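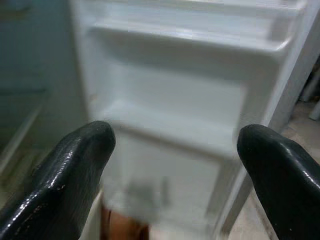

Ticket: Door-open policy stops early on white-lined refrigerators
Project: Liment (appliance manipulation)
Component: wrist camera / learned stop condition
Priority: was Low, then High, now Low again
Status: Resolved, with a grumble attached
Opened by: Áine Mac Suibhne

Summary
The door-opening policy pulls the door partway, decides it has finished, and releases. It does this with great confidence. On the Granström unit it did it in 8 trials in a row, each time reporting success. The door was open by the width of a sandwich.

Expected
Policy continues the pull until the door angle passes the threshold, then lets go and backs off.

Observed
Success score jumps as soon as the wrist camera gets a good view of the inside of the door. The arm then stops pulling. Force readings are normal, no slip, no fault codes, nothing in the log that would embarrass anyone except us.

Log

Entry 1
Blamed calibration, as is traditional. Recalibrated the wrist camera against the board. Error was already fine and is now fine to one more decimal place. No change in behavior.

Entry 2
Blamed the network. Replayed the recorded trials offline on the lab machine with no network involved. Same early stop at the same point in each one. Apologies to the network.

Entry 3
Swapped the finger pads for the spare set, on the theory that highlights on the black rubber were confusing the encoder. Slightly different highlights, identical failure. Spare set stays on, the old ones are in the Zellard box with the other things we were sure about.

Entry 4 – 26 February 2020
Got somewhere. Masked parts of the input and re-scored the frames at the moment of the stop. Masking the fingers: score barely moves. Masking the background: score barely moves. Masking the molded shelf edges on the door liner: score falls through the floor. The model has learned that seeing shelf edges means the door is open. For a person this is a reasonable belief. For a robot paid by the degree it is a shortcut.

Entry 5
Checked the training set. Of the 2000 labeled pulls, only 117 have the liner in view while the door is still under the threshold angle. In nearly all the rest, liner visible and door open happen together, so the model had no reason to tell them apart. The labels are correct. The model is also correct, about a question we didn't ask.

Entry 6
Two candidate fixes.

(a) Collect more partial openings, with the arm pausing at random angles and the stop label held at zero until the threshold.
(b) Feed the wrist pose history into the stop head along with the image, so it has some notion of how far it has traveled.

Tried (b) first as it needed no one to stand next to a refrigerator all day. It helped on the Granström, but on the Trunerex, which has a wider door, it learned a favorite distance and stopped there instead. A new shortcut, shorter than the last one.

Entry 7
Did (a) after all. Stood next to a refrigerator all day. Retrained from the same checkpoint with the partial openings weighted up by a factor of 5. Early stops are gone on the Granström in repeat trials. The Trunerex is better but still lets go a little soon when the pull starts from a low grasp.

Resolution
Keep (a), drop (b). The masking test is now part of the evaluation script and runs before any success rate goes into the results table. Please don't skip it because it's slow. It is slow because it re-scores every frame, and I am open to offers.

For the write-up: the earlier success numbers came from the model's own stop signal, so they need to be redone with the measured hinge angle. I have marked the affected rows. There are a lot of marked rows.

Remaining
Low-grasp releases on the Trunerex moved to a separate ticket.
Someone please close the refrigerator when leaving the lab. The policy for that is not trained yet.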